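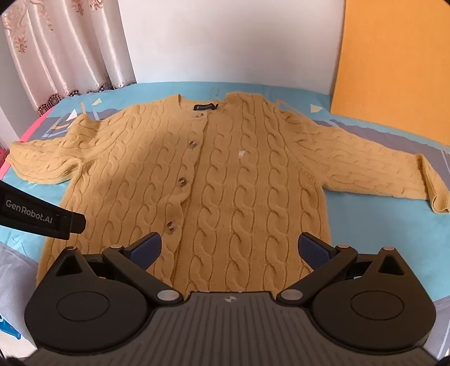
Waromano Clothing Exchange
February

1/ The winter knitwear drive has closed. The Exchange received 182 garments through the Ruddock and Sidia drop-off points. We thank every household that gave. Guidance on preparing knitwear for the spring drive follows in this thread.

12 shares · 3 comments

2/ Please lay each sweater or cardigan flat before packing it. A bed is suitable, as is a clean table. Spread the garment face up, draw the sleeves out to the sides and smooth the body with the palm of the hand. Do not pull on the ribbing.

3/ Inspect the front opening from the neckline down. Our sorters returned 27 cardigans to the mending shelf this season, most of them for loose or missing buttons. A button that hangs by a thread should be sewn on again or removed and placed in a small envelope pinned to the inside.

8 shares

4/ Tortoiseshell-style buttons are difficult to match. If a spare is still attached to the inside seam, kindly leave it there.

5/ Cable knit requires particular attention. Lint and small flecks settle on raised braids and between them. Lift them off by hand or with a soft clothes brush. Adhesive rollers may leave residue on wool and are not recommended.

6/ Garment labels should remain in place, including those at the collar. Where the care label has been cut out, please write the fiber content on a slip of paper if it is known. Garments of unknown fiber are washed cold at our Saravport site.

5 shares · 2 comments

7/ Folding: button the cardigan and turn it face down. Fold each side toward the center with the sleeve laid straight along the back, then fold the hem up to the shoulders. Heavy cable knits should be folded once only. Hangers stretch the shoulders, and hung knitwear will not be accepted.

8/ Each carton may hold up to 14 adult garments. Place the heaviest pieces at the bottom. Cedar blocks are welcome. Mothballs are not, and cartons containing them will be declined at the door.

19 shares · 6 comments

9/ In response to several inquiries: yes, bright colors are wanted. Mustard, rust and green were requested frequently at the Sidia counter, where gray and navy remain well stocked.

10/ Children's knitwear is collected separately. Please see the notice at the Ruddock entrance for sizes.

11/ The spring drive will accept cartons until 2 p.m. on each collection day. Items left outside after that hour cannot be accepted.

Contact: Donations Desk, Waromano Clothing Exchange, Saravport
© Waromano Clothing Exchange. All rights reserved. Back to top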